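Bench notebook, October
4 min read
6 comments

Equipment list for next year, second pass. The first pass was a wish list and I should not have circulated it.

Hurbridge sent their quote for the arm upgrade in the morning. 2000 for the controller and a new wrist unit, service plan extra. I asked what the new wrist does that ours can't and got a brochure. The brochure says "finer manipulation." No payload curve, no repeatability figure, nothing about what was on the table when they measured it. Asked again at 3 pm. No answer yet.

I don't think the arm is what limits us anyway. Most of the complaints in this notebook since spring are about thin, flat objects: cards, sleeves, a wallet lying flush with the surface. A better wrist gets the fingers to the same spot more smoothly and they still have to get hold of an edge a few millimeters high. Before anyone signs for a wrist I want to see money go to fingertips. 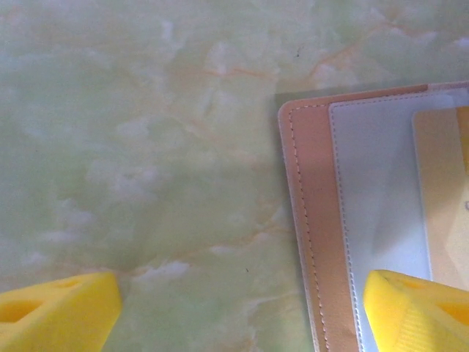

Fingertips are cheap. We print the yellow ones already and can change the tip angle in an afternoon. What we lack is a printer that holds its dimensions, and filament that isn't whatever was left on the shelf. Ekus has a bench printer that would do. Soliman has one that costs twice as much and has a touch screen. I can't find a reason to want the touch screen.

Cameras. Zolteo wants us to take two wrist cameras on trial, with a discount if we keep both. Trial terms say we pay return shipping and that "normal wear" is decided by them. I've read that kind of clause before. Also, our small camera is adequate up close. Before spending here, try fixing the lights. The haze on pale surfaces looks like exposure to me and a lamp costs next to nothing.

Where I stand:
- Ekus printer: yes
- lamp and diffuser: yes, out of petty cash
- Zolteo trial: no, unless they rewrite the wear clause
- Hurbridge wrist: hold until they send numbers
- Soliman: no

Still open: does the service plan on the current arm lapse if we don't take the upgrade? Sales says no. The contract is vague. Get it in writing.

Comments on the shared copy mostly want the wrist. Fine, but write down which task it fixes and put it next to the quote.

Shared 2 times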